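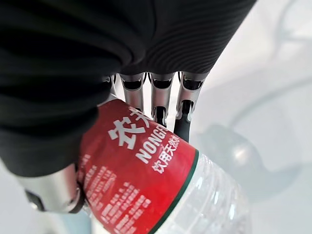 Pre-opening safety walk, Ulau Playhouse, for the run of Grønli. The last checklist had a tick in every box and I don't believe half of them, so I started over from the stage door. Drinks first. The rule says closed containers only past the wing line, and people seem to think that settles it. A plastic water bottle on its side, like the one in the photo, meets the rule and will still turn an ankle in a blackout. Bottles now go in the prop table rack, upright, with names on the label.

1. Exits and aisles
Seats in plan: 40. Seats allowed with the thrust in place: 39. Remove F12 before the preview on Friday.
Left aisle: clear.
Right aisle: FAIL. Lighting cable taped across it again. I was told it's temporary. It was temporary in June.

2. Stage and wings
Trapdoor bolt: pass, but stiff.
Glow tape on upstage steps: FAIL. Present, doesn't glow.
Tribunal bench, act two: four actors stand on it and I found no load rating. Gwawr Humphreys says it was "built strong." Written figure needed.

3. Trash and fire load
Programs, gels and tissue to be cleared after each show. Lids shut. Nothing oily goes in with paper.

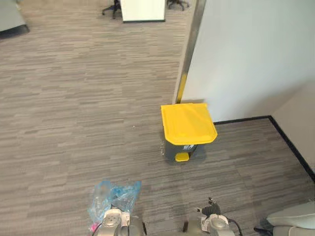

Pedal bin, lid closed.

Pass for the lid. Emptying is another matter: the sheet is initialed for nights when the building was dark.
Flameproofing on the banners: certificate is for a different fabric. FAIL.

4. Electrical and effects
Stekia dimmer rack: pass. Keep 6 inches clear behind it.
Worklight, 2000 watts: too close to the drapes. Move it.
Hazer: pass, detector plan not seen.

Comments
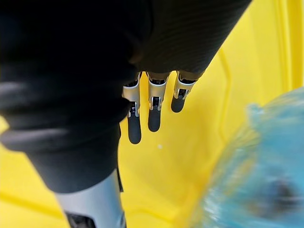

Branwen Trevor: The bench was fine for the whole tour and nobody fell off it. Do we really have to stop rehearsal for a piece of paper?

Reply: Yes. A tour without a fall tells me about the actors. Send me the drawing and I'll look at it the same day.

Isamu Kawaguchi: Cable is off the right aisle and goes overhead now. Please recheck.

Reply: Will recheck at 5 p.m. with the house lights down. Item stays open till then.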